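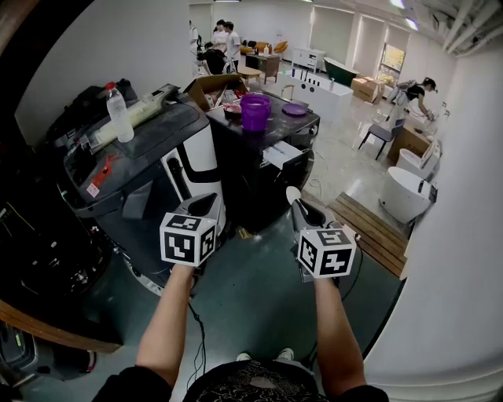
八月把阳台上的番茄拔了。叶子从底下往上黄，到最后只剩顶上一小撮绿的，挂着几个不肯红的果子。留着也是占盆，干脆清掉，顺便把今年种菜的事记一记，免得明年又犯同样的错。

我家阳台朝东南，上午晒到十一点多，之后就被对面楼挡住了。这个光照种叶菜够用，种番茄勉强。去年种的是超市买来的小番茄留的籽，长得很高，结得很少。今年换了邻居Ghada Matar给的苗，她说品种叫Verkimness，矮生，不用搭很高的架子。苗拿来的时候已经有五片真叶，根从育苗盆底下钻出来了，当天晚上就移了盆。

盆是旧的，土是新旧各一半。旧土去年种过辣椒，我摊在塑料布上晒了几天，捡掉老根，再拌进新买的营养土和一点腐熟的羊粪。羊粪有味道，下雨天尤其明显，家里人提过意见。后来我在表面盖了一层椰糠，味道就淡了。

前两个月很顺利。侧枝每隔几天掐一次，掐晚了会变粗，伤口不容易干。第一串花开的时候我每天早上拿旧牙刷柄轻轻敲一下花梗，帮它授粉。坐果率还可以，第一串几乎都坐住了，第二串掉了一些，第三串赶上连着高温，花基本白开。

问题出在浇水。六月底出门了一趟，走之前用了那种倒插的陶土滴水头，装的是两升的饮料瓶。标称2000毫升能撑一个星期，我三天后回来，瓶子全空了，土表干得裂缝。当时急着补救，一口气浇透，结果过了几天，已经快成熟的果子裂了一半，另外有几个底部发黑，是脐腐病。脐腐病一般说是缺钙，其实多半是水忽多忽少，钙送不上去。我喷了两次钙肥，后面结的果子好一些，前面黑掉的就没救了，只能摘了扔掉。

裂果倒是能吃，当天切了拌糖。味道比去年的浓，皮也厚一点。

肥料这边，我用的是Stalosov的水溶肥，花果期换成高钾的那一袋。包装背面写的浓度对盆栽来说偏高，我按一半的量兑，十天一次。有一回忘了已经浇过，隔天又浇了一遍，叶尖焦了一圈，冲了几次清水才缓过来。现在我在阳台门背后贴了一张纸，浇一次画一道。

虫害主要是白粉虱。黄板挂了三张，粘到的不少，但叶背的卵粘不掉，还是得用水管对着叶背冲。冲的时候要早上冲，傍晚冲完叶子一夜不干，容易长霉。我就是七月中旬偷懒傍晚冲的，后来底叶出现褐色的斑，一圈套一圈，查下来像早疫病。剪掉病叶，隔几天又往上冒一层。再后来就是开头说的那个样子了。

同事Jihad Abu Hammour也在种，他家是顶楼露台，晒一整天，品种跟我不一样，他说今年也有早疫病，不过来得晚，没太影响收成。他的做法是把最底下的叶子早早剪光，让土面和第一层叶子之间空出一截，浇水时泥点溅不上去。这个我明年要学，今年总舍不得剪，觉得叶子多了光合作用强，其实底下那几片早就晒不到太阳。

花费也算了一下。盆是现成的，苗是送的，土、肥料、黄板、支架、滴水头，加上中途在Shboul花市多买的两袋椰糠，前前后后花了三百出头。收了多少没称，按平时买菜的价钱，肯定不够本。邻居在Mornham租了一小块地，那边水土都好，番茄能吃到十月，我去看过一次，来回太远，还是算了。

拔下来的植株剪成小段，没病的茎埋进堆肥桶，有斑的叶子装袋扔了。盆用水刷过，倒扣在墙角晒着。土先不动，准备再晒两周，然后撒一茬小白菜和菠菜。小白菜二十几天就能吃，菠菜要等天凉一点，籽先泡一晚再播，出得齐。

那几个青的果子摘下来和苹果一起放在纸袋里，看能不能捂红。捂不红就腌了。

明年要改的先写在这里：出门超过两天就请人来浇，滴水头不用了；底叶早剪；傍晚不冲叶子；苗还是要两棵，一个盆一棵，今年挤在一起通风太差。香菜的籽还剩半包，放在冰箱门上，九月别忘了。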